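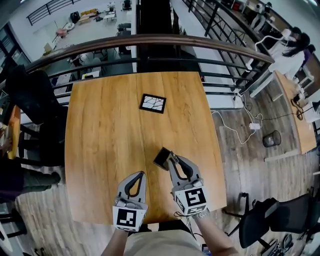
Quezada, 2021-08-13

Review: Grimmont hand grippers, the pair, with the marker cubes

Short version - good grip, bad safety habits. Two stars for now, maybe three if they fix the release.

We use them for teaching a robot arm pick and place. You hold one in each hand, do the task yourself, the arm learns from the recordings. We've logged 1,556 takes on this pair since April. Long enough to have opinions.

The good. Light. Fingers close evenly, small flat stuff is no trouble at all. Setup took me 10 minutes the first time. The cubes stay put.

Now the fault. Right gripper sticks shut. You let off the trigger and the fingers stay closed, a second, sometimes two, then they snap open. First time it happened I thought it was me. Then Tatsuya Ichikawa had it happen twice in a morning and dropped a part on his foot. No harm done, but we work upstairs next to a railing and theres a floor with people on it below. So a tool that lets go late, with a jerk, is not a small complaint.

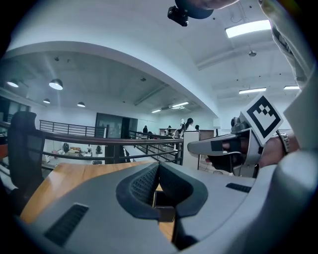 Worse is what it does to the data. The recording says "open" when the trigger moves, even if the fingers haven't. Touran Fallahi went back thru the takes and pulled 216 with a late release in them. We had already trained on those. The arm copied it - told itself it had let go, swung away, and took the part along at full speed. Hit the side of the bin. Bent one finger on the arm and that was our afternoon.

Other gripes:

- Cable exit at the bottom has no strain relief, ours tugs on the wrist
- Manual says "inspect regularly" and stops there
- No cutoff or warning of any kind if the jaw jams

Grimmont support answered in a day, polite, sent a new spring. Better, not cured. Almost 10 takes in before it stuck agian. They want the whole unit back now.

If you buy it: cycle both jaws empty before each session, and check finger position in the log, not trigger position. Keep the arm at low speed on anything newly trained. We didn't.

Trying the Wedik pair next while ours is out for repair. Will update.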